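How to Sort Out Your Jars and Bottles Without Buying a Matching Set

Posted November 24, 2022

Every January the ads come round again. Clear the pantry, tip everything into identical containers, stick on the identical labels, feel better about your life. I did it once with a boxed set from Luvari, 24 pieces, and I have been suspicious of the whole business ever since. The flour canister didn't hold a full bag of flour. The pasta one was too short for spaghetti. Half the lids went missing inside a year and I was left hunting for the bag with the cooking times on it, which I'd thrown in the recycling.

What follows is the way I do it now. It costs nothing unless you want labels, and it takes an afternoon at most. If your cupboard already works, leave it alone.

What you need

A clear stretch of bench
A tea towel
A marker and masking tape
A box for whatever is leaving the house

Step 1. Do one cupboard

The usual advice is to empty the whole kitchen so you can "see what you have". I don't buy it. You will see what you have, and then it will be six o'clock and you'll have nowhere to make dinner. Pick the one cupboard that annoys you most and take the containers out of that. Leave the tins and packets where they are for now.

Step 2. Line them up against the wall

Stand everything in a single row at the back of the bench, full and empty together. Don't group by colour or by size yet. You're looking for the things you'd forgotten about, and they hide very well inside a tidy arrangement.

Mine is always a mixed lot: a big canister with a green screw lid and nothing in it, an empty bottle, a couple of jars with red and white checked lids, a shaker, a herb jar, a mug and a glass that had wandered in from another shelf.

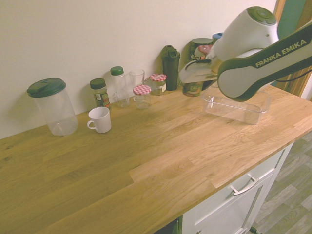 A reader going by Mohamedi wrote in to say that a row is a waste of bench and she has always done hers in a washing-up tub, lids in one end and jars in the other, because glass rolls and tubs don't let it. Fair enough if your bench is short. I'd still want to see the labels, and you can't do that in a tub.

Step 3. Deal with the empties first

This is where most of the space comes from. An empty container takes up exactly as much room as a full one, and people are strangely loyal to them. Ask what is going in it this week. If you can't name something, it goes in the box.

I make one exception for large canisters with a screw lid that still does up properly. They're dear to replace and they earn their keep when you buy rice in bulk. Check the thread before you get sentimental. If the lid skips or sits crooked, out it goes.

Tall narrow bottles I'm harder on. You can't get a brush down them, and anything stored in one comes out either in a dribble or all at once.

Step 4. Check what's inside the full ones

Open each one and smell it. Dried herbs don't go off in any dramatic way, they just turn into lawn clippings. Rub a pinch between your fingers, and if there's no smell, there'll be no flavour either. Ignore anyone who gives you a strict number of months. I've had oregano that was fine well past its date and paprika that was dust from the day I bought it.

Homemade things in jars are another matter. If there's no date on a jar of jam or chutney and you can't remember who made it, don't taste it to find out.

Step 5. Label the lid or the side, depending on the shelf

Shelf above your eyeline: label the side. Drawer or low shelf: label the lid. Hardly any of the label kits mention this, and I tried the Skonitz one with 100 pre-printed stickers, of which I could use 15. I have never owned sumac. Masking tape and a marker come off in hot water and you can write what you like.

Put the date on as well. Just the month and year will do.

Step 6. Put them back by how often you reach for them

Daily things go at the front between shoulder and hip. Tall things go to one side so they don't block the rest. Mugs and glasses go back with the other mugs and glasses, however handy it seems to keep one near the tea.

Should you decant at all?

Sometimes. Flour, sugar, rice and oats, yes, if you've ever had pantry moths. Spices, no, leave them in the jar they came in. Protein powders and anything else with a scoop and mixing directions should stay in the original tub. Heltetari sells a tub with a scoop holder in the lid for $19 and I can't see what it does that the old tub didn't.

The box of rejects can go to an op shop if the lids match. Ring first, as plenty of them won't take plastic any more.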